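Stotlow Football Exchange arranges matches between school soccer teams that would not otherwise meet. Most of the teams are far apart, and most have never traveled together. We find the opponent, agree on the rules of play, book the field, and handle the equipment. The schools supply players and at least two adults each.

The organization is registered as a nonprofit and works out of two rooms in Vustmont. It has one office line, a storage unit, and a shared calendar that member schools can read but not edit.

## How the exchange started

Ilari Pesonen coached a middle school team in Vustmont and had trouble filling the spring schedule. The nearest league had closed its lower division, and the remaining schools were either too large or too far away to play on a weekday afternoon. He wrote to a school in Skasavov whose coach had posted a similar problem on a coaching forum. The two teams met in March on a borrowed field, with one referee and no scoreboard.

The first match produced a list of problems. The teams used different ball sizes. One side expected unlimited substitutions and the other expected five. The visiting team had packed shirts in nearly the same color as the home team. Each of these had to be settled on the touchline, and the kickoff was late.

That list became the match agreement, and the match agreement is still the main thing the exchange produces. It is now in its third version.

## What we do

**Pairing.** A school submits a team profile: age range, squad size, usual length of match, field surface, and how far it can travel in one day. We compare profiles by hand and propose an opponent. Either school may decline without giving a reason, and a declined pairing does not affect later proposals.

**Match agreement.** Both coaches sign a single sheet before travel is booked. It covers ball size, half length, substitutions, offside, shirt colors, shin guards, and what happens if the match is stopped by weather. Anything left blank follows the home school's usual rules.

**Field booking.** The home school provides a field where it can. Where it can't, we book one from a public parks department and pay the fee from the match fund. We check goal anchors, line markings, and access for a bus before confirming.

**Referees.** We use licensed referees from the home region. One is enough for small-sided games. Full-sided games get a referee and two assistants.

**Kit loans.** Teams without a second set of shirts can borrow one. This is covered in more detail below.

## Kit loans and clothing

The loan service began with one bag of shirts and now takes up most of the storage unit. Each set is issued by bag number, with a packing sheet inside the lid pocket. The sheet lists shirts by number and size, plus goalkeeper shirts, bibs, and warm-up tops if requested.

Returned clothing is checked in four steps. Items are matched against the packing sheet, inspected for torn seams and lifted printing, washed cold and inside out, and folded by size. Shirts with damaged numbers go to a repair shelf. Shirts that can't be repaired are kept for training use.

Player-owned clothing is handled separately. Sweatshirts and jackets left at a field are held until the end of the season, and the home school is told what has been found. Unclaimed items are washed and offered to teams that play in cold weather. 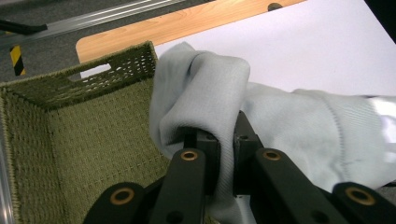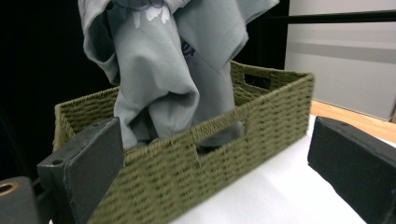
*Light gray clothing, both pictures.*

Schools often ask which fabrics to buy when they order their own sets. We don't recommend a supplier. In general we suggest a mid-weight polyester for match shirts, numbers on the back only, and a second color that is clearly lighter or darker than the first – red and navy look alike to a referee at dusk. Order two spare shirts in the largest size.

## Rai rules

Matches between teams of mixed age or very uneven experience are played under a format we call Rai. It was written for a group of rural schools that could not field eleven players of similar age.

The main differences from the standard game are these:

- Seven players per side, including the goalkeeper
- Three periods in place of two halves
- Rolling substitutions at any stoppage
- No offside
- Retreat line at midfield for goal kicks
- After each period, coaches may agree to exchange players between teams

The final score is recorded only if both coaches want it recorded. We do not keep standings for Rai matches. Standard matches are recorded, but there is no league table across the exchange, as member schools play different numbers of games.

## Travel and hosting

Most exchanges are day trips. Longer trips involve an overnight stay, which is arranged by the host school under its own policies and reviewed by us. Players stay in school buildings or group lodging. We don't arrange home stays.

The travel plan names the responsible adults on each side, the nearest clinic, the bus operator, and the latest time at which the match can start. If the bus has not arrived by that time, the match is shortened or moved. Coaches have been asked not to negotiate this by phone from the road.

Allergies and medical needs go directly from school to school on a closed form. We don't hold copies.

## Funding

The exchange is paid for by school membership fees, a yearly grant round, and donations. Membership is charged per school, so a school with several teams pays once. Travel support is available up to 1000 dollars per trip and can be used for bus hire, fuel, or lodging. It can't be used for clothing, meals at restaurants, or prizes.

Applications for travel support are read in the order received. A school that has not had support before is placed ahead of one that has.

Accounts are published each year and sent to all members. Donors may name a purpose for a gift – for example, field fees or referee training – but may not name a team.

## Who works here

Ilari Pesonen is director and still handles all first contact with new schools. A part-time scheduler keeps the calendar and the field bookings. A kit manager runs the storage unit and the loan sheets. Bookkeeping is contracted out.

The board meets every quarter in Vustmont, with members from Skasavov joining by video. Half of its seats are held by current coaches. Coaches on the board step out of any discussion about travel support for their own school.

## Player safety

All staff and referees are background checked before their first match and again at fixed intervals. Each school applies its own safeguarding policy, and where two policies differ, the stricter one is used for the whole visit. A player with a suspected head injury leaves the match and does not return that day, whatever the coach, parent, or player prefers.

Photographs of players are published only with written consent from both schools. Names are not printed next to photographs.

## Joining

Membership is open to any school with a soccer team and two adults willing to travel with it. The team does not need to belong to a league. Profiles for spring matches should reach the Stotlow office before winter break, and profiles for fall matches before the end of the school year. Late profiles are kept and used if a pairing falls through.

New schools are asked to play one home match before making a long trip. Coaches receive the match agreement, the Rai rules, and a blank travel plan once the profile has been accepted.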